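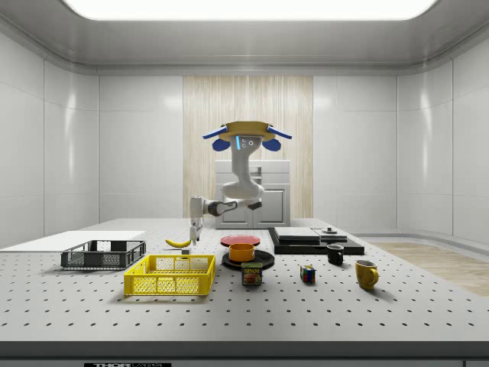

# Vadmont Fire Incident Records

Data > Public Safety > Wildfire > Vadmont

Overview Files Fields Changes Contact

Incident-level records of brush and grass fires in the Vadmont district, compiled from dispatch logs and the written reports of the Granholm fire office. One row per incident. Fires inside buildings are left out unless they spread to open land.

## Files

- `incidents.csv` - main table
- `causes.csv` - cause codes and their meanings
- `evac.csv` - evacuation orders, joined on `incident_id`

## Fields

`start_time` is local time. `area_acres` is the final mapped area; fires under 3 acres were not mapped and carry the crew's estimate. `cause_code` is blank while a case is open. `evac_count` is the number of people ordered out - it does not show how many left.

## Known problems

Roughly 200 rows have no end time. Locations are rounded to the nearest 30 meters. Reports from the Du Plessis station before October use the old cause codes and have not been converted.

## Maintenance

Last update: 13/01/2020. Table design by Setsuko Hamada, cause coding by Anel Pillay. Send corrections with the incident number.

Tags: Fires & Emergencies, Open Records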